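Chapter 11
Leaving Well: Notice, Garden Leave and the Counter-Offer 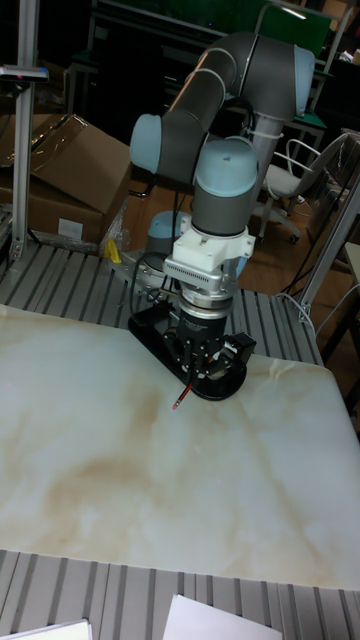 Photo: Irja Rantala / Griren

Cameron Carnegie resigned from the advisory firm Vilance on 27th December, a Friday, when the only other person on his floor was there to water the plants. He had picked the date with care. His bonus had been confirmed, his boss was at the beach, and his contract asked for three months' notice. By his sums he would be at his new desk at Londari before anyone had finished being cross.

His boss rang from the beach. Would he stay for another $2,000 a month? Carnegie asked for the weekend to think it over, and spent most of it working out what that came to after tax.

Bankers change employers often enough that you would expect them to be good at it. Many are dreadful. They read the salary line of a contract closely and the rest of it the way most of us read the safety card on a plane. Then they resign, and learn that they may not ring their clients, take their contact lists or start work anywhere else until May.

This chapter deals with the weeks between saying you are going and being gone. We begin with notice periods and how they are counted, then move to garden leave, in which a grown adult is paid to stay home and not talk to people. Section 11.3 looks at deferred bonuses and who keeps them. The counter-offer comes last, along with the case of Manju Agarwal, who accepted one at Karppinen and was let go 10 weeks later.

Key terms: notice period, garden leave, non-solicitation clause, clawback, counter-offer

Before you read on, find your own employment contract, if you have one, and look up your notice period. Write down what you thought it was first.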